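Drellow Street Tenants' Association, March meeting. Called to order at 7:12 p.m., after the chairs were found.

## Minutes of last time

Approved, with one correction. Seidu Abugri did not "storm out" in February. He left briskly to move his car.

## Laundry room

The two Pastton dryers are still taking money and giving back damp towels. The landlord's office says a technician came by. Residents of the ground floor, who hear everything, say otherwise. Seidu will write again, and this time copy the city housing office.

A motion to put up a sign reading "Out of Order" passed. A motion to make the sign ruder failed by one vote.

## Courtyard

We have $300 left from the bake sale. Two proposals:

- **Benches.** One good one from Udel Supply, or two that wobble.
- **Planters.** Cheaper, but somebody has to water them in August, and we all remember last August.

Discussion ran 40 minutes, much of it on whether a bench invites loitering. It was pointed out that loitering is what a bench is for. Vote put off until April. 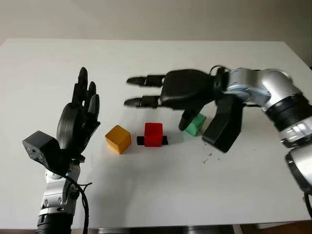

## Roof fund

Balance stands at $3,000. The Aryee quote is higher than that by an amount the secretary was asked to read twice. Agreed to get a second quote and to keep the bucket on the top landing where it is. Please stop emptying it into the ficus.

## Other business

1. Bikes in the hallway: still there.
2. The spring potluck needs a main dish. So far, 12 households have signed up to bring chips.
3. Whoever borrowed the stepladder, unit 4 would like it back, no questions asked. Unit 4 then asked several questions.

Adjourned 8:55 p.m. Next meeting in April, same room. Bring your own chair if you're particular.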